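Robot Arms > Kits & Grippers

Is the Irico gripper kit worth it?
Reet Vanags, Jun 20, 2022

Looking at the Irico kit for our arm. Mostly small stuff on a table, cube, tape measure, that sort of thing. Seller says 100 grasps per charge of the pads, whatever that means.

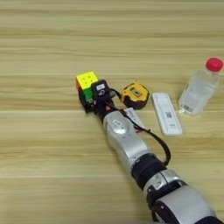 Budget is tight so dont want to buy twice. Anyone run one longer than 4 months?

Dumorero
Had mine since November. Fine on boxy things, round ones slip. Get the spare pads, teh first set wore out in 16 days.

Prilulo
following

2 comments · Share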